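Month two of paying Rultdale for their "retail hands" package. You get task recordings from working stores, they train the restocking model, and your arm supposedly learns to tidy a counter. A short review, for anyone with 800 a month and a lot of patience.

The starter set is 300 clips. I expected shelves and boxes. A suspicious number of mine are pens. 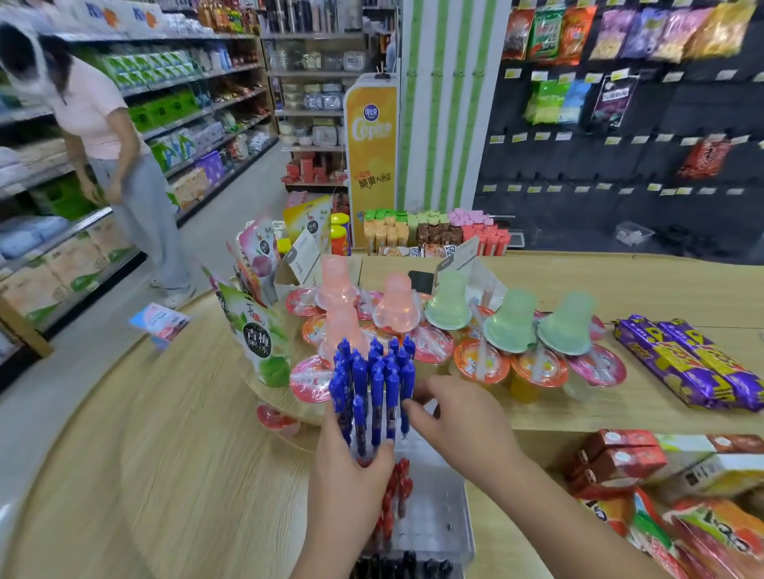 Blue gel pens, red caps behind, jelly cups looking on.

To be fair to Rultdale, pens are mean. They're thin and shiny, and they come in a clear holder that our depth sensor regards as a rumor. Astton's cheaper kit gave us 40 clips of someone moving a mug.

The part I like: they leave the clutter in. Snacks, cartons, a phone on the counter. My test bench has never looked that lived in.
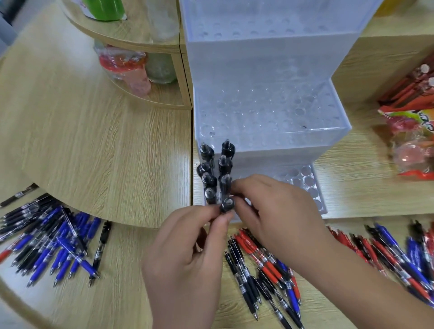

The part I don't: the labels. Holding a bunch of pens and pinching one pen by the top get the same tag, "grasp." I wrote to support in December and they sent me a link to the pricing page.

Score so far: 8 pens placed in the rack, almost 300 on my floor. Renewing anyway.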